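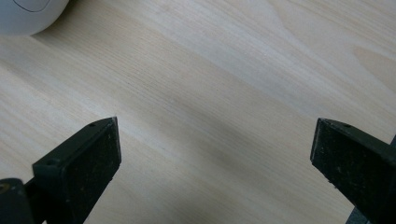

Pale grain, the kind that hides every crumb.

2 min read

I cleared off my work table in April and it has stayed clear, which for me is a small miracle! My trick is boring. Everything that lives on top has to earn its spot, and the pens, chargers and mail go in a drawer before supper (yes, even the pile I swear I'm still reading).

For wiping down I use a soft cloth, barely damp, with one drop of dish soap. Go with the grain, then dry it right away with a second cloth. I used to scrub in circles and all I got was streaks.
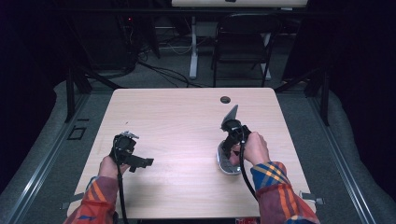 Get into the corners too, and along the front edge where your wrists rest, that's where the grime builds up. If you've got anything clamped on, loosen it every couple of months and wipe underneath. Cotton swabs are great for cable holes. And lift the mouse, don't just go around it – I did that for years and had a lovely gray ring to show for it.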